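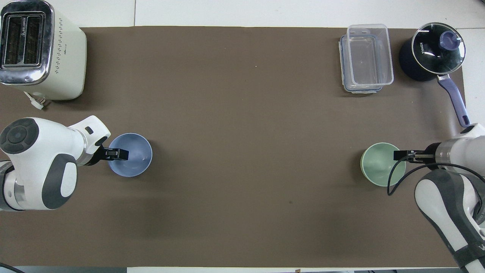

Cream toaster, cord and plug on the mat.

Rental apartment kitchens: tips for a month-long stay

Sun 5 August

Back from Tirnamport, laundry still going, writing this down before I forget it all. This is the kitchen and household stuff only. The old harbor walls, the shell mounds, the museum at Skesine, that's coming in its own post when I've sorted my notes. A few of you asked how I eat and keep house when I stay somewhere a whole month. So.

FIRST HOUR

Don't unpack. Open every cupboard first. Take phone pictures of each shelf so you can put things back where they were on the last day. I skipped this in 2022 and spent my final morning guessing where nine mixing bowls went.

Run the taps. Hot and cold, kitchen and bathroom, 3 minutes. A place that's been shut up for a while has stale water in the pipes.

Smell the fridge. If it's bad: wipe down with warm water and baking soda, a spoonful per bowl, leave the door open while you go buy groceries. Open box of baking soda on the back shelf after.

Try every burner. Then the kettle, then the microwave. Report what doesn't work that same day, in writing, short message.

Find the breaker box. In the apartment in Tirnamport it was behind the coats. Kettle and space heater together = dark kitchen. April is colder there than you'd think, and I did it twice.

WHAT I PACK FOR THE KITCHEN

Small paring knife with a cover, checked bag only. Rental knives are always dull.
A flat silicone lid. Covers bowls, opens jars, works as a trivet in a pinch.
Rubber bands, lots.
Two dish towels, thin ones. Dry overnight on a chair.
Salt, pepper, cumin, chili flakes in old contact lens cases, well washed. Label the lids.
A plug adapter that actualy fits the wall. Check the voltage on anything with a heating element before you bring it. An adapter doesn't change voltage. I killed a travel kettle finding that out.

Don't bring: cutting board (weighs too much), coffee press (mine broke in the suitcase both times), foil (buy there).

DULL KNIVES

Turn a ceramic mug upside down. The rough ring on the bottom, unglazed part. Draw the blade across it at a low angle, heel to tip, 10 strokes a side. Rinse, wipe. Won't fix a chipped blade but you'll get through a tomato.

FIRST SHOP

Keep it tiny. You don't know the markets yet and you'll be out walking all day anyway. Mine:

eggs
rice or bread
onions
one green thing
one lemon
oil, smallest bottle
dish soap if there isn't any
trash bags, check the size of the can first

Then wait till day three or four and do a real shop once you know where locals go. In Tirnamport that was the covered market behind Garrido Square, go before lunch, the fish stalls hose down early. In Skesine there's only the one grocery and a lady's vegetable table by the bus stop. Her cucumbers were better than the store's.

BREAD

Goes stale fast in dry places, moldy fast by the sea. Slice it the day you buy it and freeze what you won't eat by tomorrow. Toast from frozen. Lay slices flat in the bag or they stick together in a brick.

Stale loaf with no freezer: run the crust quickly under the tap, just the crust, then 10 minutes in a medium oven. Eat it right then. Gets hard again by evening.

Crumbs. Empty the toaster tray once a week, unplugged and cool. If there's no tray, upside down over the sink and tap it. Ants found mine in the second week, whole parade.

ANTS, SINCE I MENTIONED THEM

Wipe their line with soapy water or they keep using it. Sugar and honey in the fridge, jar inside a bag. Vinegar on the windowsill helped for maybe a day, then they came back. What worked was finding the gap by the pipe and stuffing it with a bit of soap. Ask the host about anything more permanent.

LUNCH TO CARRY

All those ruins have no snack bar. Trust me. The hill site above Gallov has one bench and no water, and the bus comes twice a day.

Cold rice with a beaten egg fried through it, pressed in a box. Cool it fast, keep it in the fridge overnight, carry it with something frozen and eat by noon.
Hard boiled eggs, salt in a twist of paper.
Cucumber cut long, wrapped in a damp towel.
Freeze a water bottle two thirds full, top it up in the morning. Keeps the lunch cold and you drink it on the way down.

LAUNDRY WITHOUT A MACHINE

Bathroom sink, a little shampoo, cool water. Press, don't wring. Then roll each thing in a dry towel and stand on it. Takes out an amazing amount of water. Hang with space between, window open, fan pointed at it if there's one.

Walking socks: wash the night you wear them. Every night. Mud from the Gallov trail sets orange. If it does set, let it dry completly, brush off what you can, then dish soap and a 20 minute soak.

Stuff wet boots with newspaper, change the paper before bed. Not next to the heater, the glue lets go.

SMALL THINGS

Drain slow? Kettle of hot (not boiling) water and dish soap before you go messaging the host.

Smelly sponge, throw it out. Just buy one on day one.

Sticky drawer: rub a candle stub along the runners.

No colander: pot lid open a crack, towel round the handles, pour away from you.

Damp closet: leave the doors open when you go out, bags off the floor.

Counter space too small to chop? Pull out a drawer, lay the board across it. Only if it's a solid drawer, push down on it first.

LAST DAY

Use-it-up soup the night before. Everything left goes in. Mine had half a lemon and it was fine.
Unopened food, ask if you can leave it.
Fridge wiped, trash out, windows shut.
Look at the cupboard pictures from hour one.
Check the freezer. I left a whole loaf in Skesine.

Comments are open if you have a better ant fix.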